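Treleck to Grarkeo migration - anyone done it mid-year?

mapleoffice
Posted in: Case Management Software
We're a small family services agency, 17 staff, on Treleck for years. Board wants us on Grarkeo by October. Vendor says the import takes care of everything. Does it? Mostly worried about closed cases and the service notes. Any war stories welcome.

judstead_intake
Did this at Judstead last year. Client records came over fine. Notes did not - anything over a certain length got chopped. We found 148 of them after go-live. Export your notes seperately first and keep the file.

Tsegereda A.
Disagree a bit. Ours came over whole, but we paid for the assisted import. If you run the self-serve one, yeah, expect trouble. Also clean up duplicates BEFORE. We had 142 and merging them in Grarkeo is a pain, one at a time, no undo.

mapleoffice
Assisted import wasn't in the quote. Of course. Any idea on how long it takes?

Tsegereda A.
30 days from signed form to final load, for us. Ask for Tiruwork Hailu if she's still on the onboarding side, she knew her stuff. Tsegereda Assefa here btw, can share our field map if you message me.

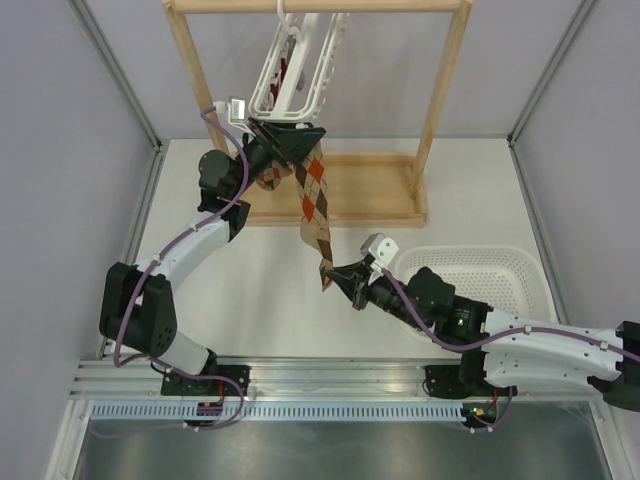

Two arms, one pair of argyle socks.

pdx_dataguy
Unpopular opinion, don't migrate closed cases at all. Dump them to a read-only archive, move active ones only. Half the cost, a quarter of the headache.

judstead_intake
Nope. Our funder asks for three years of outcomes. Try pulling that from two places every quarter. We tried it, gave up.

pdx_dataguy
Depends on the funder tho. Ours only wants current year. I'd ask before paying to move stuff you'll never open.

kbrenner
Has anybody looked at Barbosa instead? Reports are weaker but intake forms are way easier to build. My front desk does them without calling me.

Tsegereda A.
Looked, passed. No referral tracking when we saw the demo. May have changed.

mapleoffice
Board already picked so Barbosa is out, sorry. Ok so plan is - dedupe now, notes export, get a price on assisted, ask funder about the closed ones. Do we run both systems for a while or hard cutover?

judstead_intake
Hard cutover. We ran both for a month and staff just kept using teh old one.

Tsegereda A.
Two weeks of both, old one read-only. Worked ok here.

mapleoffice
Read-only I can sell to staff. Messaging you about the field map, thanks.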